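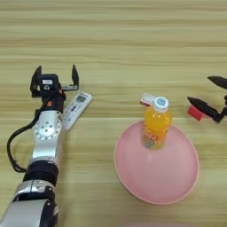

Search talks and notes Go

Taking Bitcoin at a Small Shop: Refunds, Mostly
Speaker notes, Ecaterina Hodoroagă
January 28, 2017

SLIDE 1
Wait for the door to close. Say name, say Paltness, say we sell replacement parts for sewing machines by mail. Pause for people who came for price predictions to leave. I have no price predictions. I have a spreadsheet.

SLIDE 2: What we did
We turned on bitcoin at checkout because a customer asked us to. He wrote four emails and was very polite. He has since bought one bobbin case, and paid by card.

We used Fandus as the processor. Customer sees a price in dollars and an amount in bitcoin, has fifteen minutes to send it, we get dollars. Took an afternoon to set up. If I stopped here it would be a great talk and you could all get coffee.

SLIDE 3: Numbers
2,317 orders started with the bitcoin button. 673 of them went wrong in some way that ended up in my inbox. Read the first number, let it sit, then read the second one. Do not apologize for the font.

"Wrong" covers a lot. Sent too little. Sent too much. Sent it after the window closed. Sent the right amount from an exchange that took its fee out of the payment, so it arrived short by the price of a gumball. Sent it twice.

SLIDE 4: The fifteen-minute window
Explain fees here, slowly. If the customer picks a low network fee the payment can sit unconfirmed for hours. Meanwhile our page says EXPIRED in red letters. I picked the red. I would like to have that back.

People who see EXPIRED after sending money do one of 2 things. They write to us, or they send it again. Ask the room which one is more work. (It's the second.)

SLIDE 5: Refund of what, exactly?
This is the talk, really. Slow down.

Customer pays $40 in bitcoin. Returns the part two weeks later. Bitcoin has moved. Do they get $40, or do they get the same amount of bitcoin back?

If the price went down, they want dollars. If the price went up, they want their coins, and they have become philosophers on the subject. I have a folder of these letters. One cites Roman law.

Our policy now: refund is the dollar value on the invoice, paid in bitcoin at the rate on the day we send it. It's on the checkout page, above the button, in plain type. The letters got shorter after that.

SLIDE 6: Where do you send it?
Don't send it back to the address it came from. If they paid from an exchange, that address may belong to the exchange, and your customer may never see it again. We learned this with a presser foot for a Furtună overlocker. Twelve dollars. It took 2 months of my life to sort out.

Ask for a refund address every time. Ask by email, and get it as text. A customer once sent us a fax.

SLIDE 7: Books
Our accounting package is Dolisov. It has a field for currency, which accepts three letters, and a field for exchange rate, which accepts two decimal places. Let people who have used accounting software groan.

Since Fandus pays us in dollars we book the sale in dollars and leave it alone. The refunds are the ugly part. I keep a separate sheet with date, invoice, rate and transaction ID. Talk to your own accountant. Mine asked me to stop calling it "the coin thing."

SLIDE 8: Would I do it again?
Somebody always asks, so put it in. Yes, with the policy written first and the red letters gone. The customers are fine. Some of them order a lot of needles.

In February we are trying a longer window and a message that says "we can see your payment, please don't send another." I'll post how that goes, unless it goes badly, in which case I'll post it later.

Questions. If anyone asks about mining, point at the coffee.

Related talks
Writing a return policy people will read
Card chargebacks for mail-order sellers
What a paper wallet is, and where not to keep it
Bookkeeping in two currencies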